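Review: Firix, the app that says it will follow the statehouse for you
Tuesday, August 31, 2021

My state legislature filed 1050 bills this session. I know this because Firix told me, in a notification, at breakfast, and then asked whether I wanted to follow any of them.

Firix is a bill tracker for ordinary people. Lobbyists have had this sort of thing for years, at prices that assume somebody else is paying. Firix costs 8 dollars a month and promises that you'll "never miss a vote again," which is a strange thing to promise a person who has missed nearly all of them without noticeable harm. I signed up in June, when our lawmakers were in the last stretch before adjournment and passing things at the speed of people who have booked flights.

Setup is painless. You type in your address, it finds your districts, and up come the faces of your representative and your senator, both smiling as if you'd just agreed to host a fundraiser. Then you pick topics. I picked elections, schools and property tax. By the next morning the app had matched me with 73 bills, one of them a proposal to rename a bridge. I still don't know which of my interests the bridge was serving.

The bill pages are the best part. Each one has the full text, a plain summary, the sponsors, the committee it's sitting in and a timeline. When a bill is amended, the old language appears in red with a line through it and the new language in green. I watched a drop box bill go from four pages to nineteen in a single afternoon, and for the first time in my life I could see which paragraph had been slipped in and what it had replaced. The official website would have given me two PDFs and its best wishes.

The summaries are mostly good. Now and then one reads as if it had been written by the sponsor's cousin. A bill cutting early voting hours in small counties was described as "modernizing local scheduling," and it stayed that way until after the floor vote. There's a button for reporting a slanted summary. I pressed it and got a thank-you with confetti.

Alerts are where I came close to quitting. Out of the box, Firix tells you everything: first reading, second reading, referred, re-referred, laid on the table, taken from the table. On the final night of session my phone buzzed until a quarter past one, and what I mainly learned is that a conference committee can recess for dinner twice. You can turn this down, but the setting lives under Profile, then Civic Style, then Intensity. I'm now set to "Neighborly." The level above it is "Watchdog," and I wouldn't recommend it to anyone who shares a bedroom.

The vote records are solid and come up fast, usually within the hour. I'd pay for those alone. My representative, who speaks warmly of public schools in every mailer, turns out to have been excused for both school funding votes. He may have had a perfectly good reason. The app has a Contact button, so I asked him, and 737 words later I had a reply about broadband.

Hearings are weaker. The calendar gets them from the legislature's own site, and when a chairman moves a hearing up by two hours, as chairmen will, Firix finds out about when you do. I drove to one that had already adjourned. The parking was eleven dollars, more than the app. 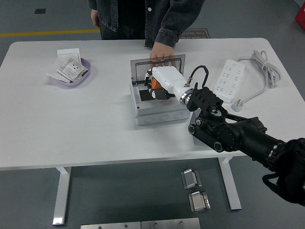
Friederike Kleinschmidt wrote in to say that she had the same trouble with hearings and now calls the committee clerk the afternoon before, every time, and that the clerk has never once been wrong. She keeps Firix for the amendments and has switched off all of the alerts.

I've started calling too. The clerk picks up on the second ring and seems pleased that anyone is coming.

One more gripe. The free version shows you that your lawmaker voted but hides how, behind a gray padlock. Roll calls are public record. Charging for alerts and color-coding seems fair to me, and the padlock doesn't.

Worth it from January until adjournment, if you set it to Neighborly on day one. Cancel for the summer. The cancellation page will ask if you're sure you want to disengage from democracy, and you can click yes.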